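Clothes You Already Own, Session Seven: Sweaters
Nurdale Adult Classes, Spring Term
Instructor: Rima Farah
Handout revised Mar 19, 2022

Bring to class: one sweater you like, one sweater you have stopped wearing, and the care labels of both if they are still attached. If you cut the labels out because they itched, welcome, you are in the majority.

1. What a sweater is made of

Last session we did woven cloth, where the threads cross each other at right angles and mostly stay put. A knit is one long yarn pulled through itself in loops. Loops move. Everything good about a sweater (stretch, warmth, forgiving you in January) comes from the loops moving, and so does every complaint.

Terms you need for the worksheet:

Gauge: how many stitches fit in an inch. Fine gauge means small stitches and thin yarn. Chunky gauge means you look like a sofa, possibly a nice one.
Ply: how many strands are twisted together to make the yarn. A single ply is soft and sheds. Two-ply wears better, all else being equal, and all else is never equal, so check the twist too.
Staple: the length of the individual fibers. Long staple stays in the yarn. Short staple works its way out and becomes pills.
Fully fashioned: the panels were knitted to shape. Look for the small slanted marks near the armhole.
Cut and sewn: the panels were cut out of a big piece of knit fabric and stitched together. Perfectly respectable. It just shouldn't cost the same.

The patch pocket on the Tangen cardigan we pass around has 2,856 stitches. Tiruwork Ejigu counted them in February with a pin and a cup of tea, and I include the figure so that her evening was not wasted. It is also the reason we don't say "it's only a pocket" in this class.

2. Fiber, in plain terms

Lambswool. Warm, springy, a bit scratchy. Improves with wear and can be hand-washed by a calm person.

Merino. Finer, softer, thinner. Moths regard it as catering.

Cashmere. The word covers everything from excellent to tissue paper. Very cheap cashmere is usually short staple, loosely spun and brushed fluffy so that it feels wonderful in the store. It will feel wonderful for a month. Press the sweater between your palms and rub a little. If it is already balling up, put it back.

Cotton. Cool, heavy, no spring. A cotton sweater grows over the course of a day. You leave the house in a crew neck and come home in a tunic.

Acrylic. Light, cheap, cheerful, holds color well. It pills, and the pills hang on because the fiber is too strong to let them drop off. Heat kills it. One pass of a hot iron and it goes limp for good.

Blends. Read the label in order, since fibers are listed by weight. A "cashmere blend" with cashmere in last place is a nylon sweater with ambitions.

3. Fit

Check the shoulders first. On a set-in sleeve the seam should sit at the end of your shoulder bone. On a drop shoulder it can sit anywhere down the arm the designer felt like putting it, and what you check then is whether you can raise both arms without the hem coming along for the ride.

Ribbing at the cuff and hem should spring back when you stretch it and let go. Do this in the store, gently. If it sits there looking tired now, picture it in November.

Length: sit down. Everybody checks sweater length standing up, then spends the next six winters sitting down.

Neckline: if you have to fight it over your head, it will lose eventually, and then it will be a boat neck.
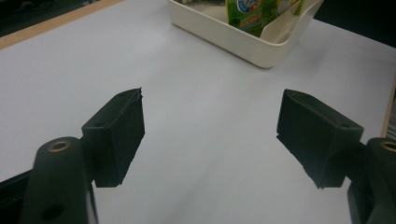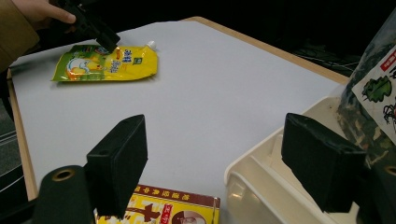 Tabletop, and tabletop with yellow and green pouch.

4. Washing

Most sweaters are washed too often and too hard. Wool doesn't hold smells the way polyester does, and an hour on a chair by an open window will do more for it than you expect. Wash when there is a stain, when the smell survives the chair, and before you put it away for the summer.

By hand:

Fill a basin with cool water and add a small squeeze of wool wash. The amount on the bottle is the amount the company would like you to use. Half will do.
Turn the sweater inside out and push it under. Leave it for 30 minutes. Do not rub, wring, swish, or supervise.
Drain. Press the water out against the side of the basin.
Rinse in water of the same temperature. A jump from warm to cold, plus handling, is how felt is made, and felt is a fine material if you meant to make it.
Lift it out with both hands underneath. A heavy cardigan can take on 900 grams of water without trying, and if you pick it up by the shoulders all of that pulls on the sleeves.
Roll it in a towel and kneel on the towel. Unroll.
Lay it flat on a dry towel, in the shape you want to wear. Push the ribbing together. Square up the front edges.

By machine: only if the label says so, on the wool cycle, in a mesh bag, with nothing that has a zipper. Skip the spin if you can find the button for it. I am told my dislike of machines is generational. My sweaters are also generational.

Never the hanger. Never the radiator. The dryer is for people who have a smaller relative in mind.

5. Pills

Every knit pills somewhere, usually under the arms and wherever your bag rubs. The first few weeks are the worst, when the loose fibers come out, and then a decent wool settles down. Comb or shave them off after washing, once the sweater is fully dry, on a flat surface with your other hand inside to keep the fabric smooth. Stay away from buttonholes and seams. Go easy on anything brushed or you will have a bald spot and a story.

We have two kinds of comb to try in class. The Billell one has the finer teeth and is for merino and cashmere. The other lost its packaging years ago and is for everything else.

6. Snags and small holes

A snag is a loop pulled long. Don't cut it. Work it back by tugging the neighboring stitches a little at a time on both sides, or take it through to the wrong side with a blunt needle or a fine crochet hook and leave it there to think.

A hole is a broken loop, and it will travel. Catch the live stitches with a safety pin the day you find it. Then darn, or duplicate stitch over the thin area if the yarn has not gone yet. Matching yarn is easiest to steal from inside a seam allowance or from the little card of spare yarn that came with the sweater, which you put somewhere safe and will never see again. Irnar, the yarn shop behind the post office, sells darning wool by the short length and will match a color if you bring the sweater in clean. They were firm about clean.

7. Storage

Fold, don't hang. Heaviest at the bottom. Moth larvae eat protein and prefer it with a little gravy, so the spot on the cuff goes before the rest of the sleeve. Put things away washed, in a closed cotton or plastic bag. Cedar smells nice and does rather little once the smell has faded. If you find evidence, bag the sweater and freeze it for a week, and empty the drawer, and vacuum the corners of the drawer, and then look at the wool coat you have not thought about since February.

Worksheet, to bring back next time

Fill this in for each of your two sweaters.
Fiber content, in label order
Set-in, raglan or drop shoulder
Fully fashioned or cut and sewn, and how you could tell
Stitches per inch, measured flat, in the middle of the back
Condition of cuffs, hem and elbows
For the one you stopped wearing: when, and the real reason

Keep the last answer to a sentence. Last term someone handed in about 7 pages and most of it concerned a brother-in-law.

Next session: trouser hems. Bring the shoes you plan to wear with them, and pins if you have your own.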